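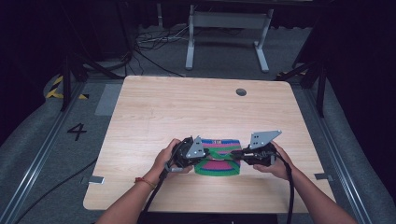
2023-01-27

Gear notes from the Furkholm overnight, written up at the bench while I still remember which thing annoyed me when. The short version is that the trail is great, the stove setup needs work, and I packed far too much cheese.

I left the car at the Belton trailhead a little after sunrise and took the east branch, the one that climbs straight up through the spruce before it does anything pretty. It's a slog! The first two miles gain most of the height, and then you pop out on the shoulder and get the whole valley at once (I stood there eating crackers for way too long). There was more snow than the ranger board let on, crusty on top and sugar underneath, so the snowshoes went on early and stayed on.

Test items, in the order I got to them:

Snowshoe straps. The new rubber ones held all the way up. The left heel strap crept one hole looser on the steep sidehill below the saddle. I re-seated it and it crept again. I want to try the older buckle on that side next time and leave the right one alone so we can compare.

Stove. I melted snow for supper on the Nemus with the homemade windscreen. With the screen closed right up it sulked and the flame went yellow, so I opened it by a hand's width and it behaved. The base plate sank on one side as the snow under it softened, and I very nearly lost the noodles. Whoever borrows it next, please bring the square of plywood. I left it hanging by the drill press like a fool.

Sleeping pad. Fine until 2 in the morning, then I could feel the cold coming up under my hips. I put the empty pack under there and slept until it got light. Still need to do the overnight leak check on it in the tub.

Cord. Brought 100 feet, used maybe a third for the tarp. The tarp itself was lovely, no complaints, dead quiet even when the wind came over the ridge.

Coming down I took the Zuccaro cutoff to save some road walking, and I wouldn't do it again in snow. There's a creek crossing in the gully with a log that's all ice on top, and I went over it sitting down, one scoot at a time. Very dignified. After that it's an old logging grade all the way back to Belton and you can just let your legs go.

To do before the next one: swap the left buckle, cut a second base board for the stove, tub test the pad, wax the boots. The pack also goes on the scale before I leave, cheese included.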